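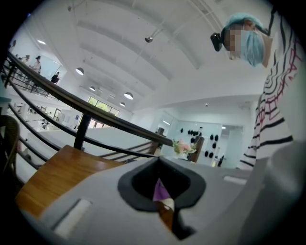
The Landing Tables - Frequently Asked Questions

Last updated January 2025

The upstairs landing at Flollholm has a few small wooden tables that members and visitors can use. These are the questions we get asked most often at the front desk. If yours is missing, please ask downstairs.

Do I need to book a table?

No. The landing tables are first come, first served. Meeting rooms still have to be booked through the usual calendar, and a landing table can't be held for someone who hasn't arrived.

How long can I stay?

As long as you like when it is quiet. Between 12 and 2000 hrs on event days we ask people to keep to 3 hours. The days are listed on the noticeboard by the entrance.

How many people can sit at one table?

Two comfortably. They are small tables, and a third chair blocks the way to the stairs. If there are more of you, use the Trastano room, which seats 14.

Can I move the tables together?

Please don't. The walkway has to stay clear, and the legs mark the floor when they are dragged. Chairs can be moved, but put them back when you go.

What can I leave on the table?

Whatever you are using at the time. Things we'd rather you kept in your bag are keys, loose change, pens without lids and anything else that could roll. The tables stand right by the railing and there are people working on the floor below. Phones are fine if they are kept towards the middle. On the narrow tables it helps to bring the charging lead to the near side, away from the railing, so that it doesn't catch on anything.

Why are there flowers, and can I move them?

We started putting flowers upstairs in October, after the landing was repainted, and people asked us to carry on. They come from Pavlović, the florist on the corner, and are changed every week or so. You may move a vase to make room, but please keep it upright and put it back afterwards. If the water looks cloudy, tell the desk and we will see to it.

Which flowers last best up there?

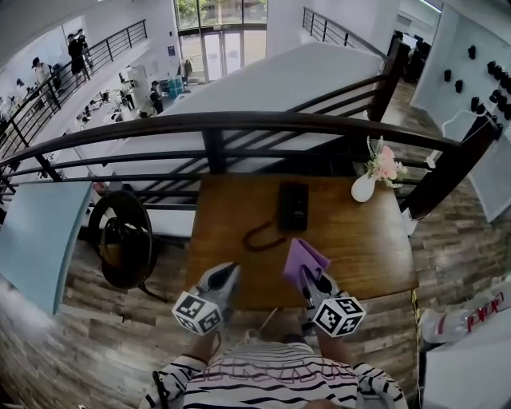

Small bunches do better than tall ones. The landing is bright and open, and long stems tend to lean and then tip the vase over. We now ask for short stems with plenty of green, like the pale pink flowers with little white blossoms in the white bud vase. A vase that size also leaves enough of the table free for a phone and a notebook. Roses are lovely but drop their petals over the railing, so we keep those for the entrance. Lilies are out altogether because of the pollen.

I am allergic to flowers. What should I do?

Let us know at the desk and we will take the vase away while you are there. There is no need to explain further.

Can I eat and drink at the tables?

Drinks with a lid, yes. Cold snacks, yes. Hot food has to stay in the kitchen. If you spill something, wipe it up straight away, as the wood stains quickly - red wine and turmeric are the worst.

How should I wipe the table down?

Use a soft cloth, damp but not dripping, and wipe along the grain. Dry it with a second cloth. Don't use kitchen spray, bleach or the rough side of a sponge. We oil the tables ourselves with Grestov hard oil, and when that has been done the table is out of use for 24 hours. There will be a card on it saying so.

Where do used cloths go?

In the bin under the kitchen sink marked for washing. Please don't leave them over the railing or on the backs of chairs.

Can I hang my bag or coat on the railing?

No, coats and bags can slip and fall to the floor below. A small bag can go on your chair, and large ones should go in the lockers.

Are there plug sockets?

There are sockets along the wall but none at the tables themselves. Leads must not cross the walkway. If your battery is low, charge it downstairs first.

Is there a lift?

Yes, at the back of the building past the toilets. It comes out at the far end of the landing.

I think I left something behind. Who has it?

Lost property is kept at the front desk for almost 3 months. After that, clothing goes to a charity shop. Chargers get handed in more than anything else, so a bit of coloured tape on yours will make it much easier to find.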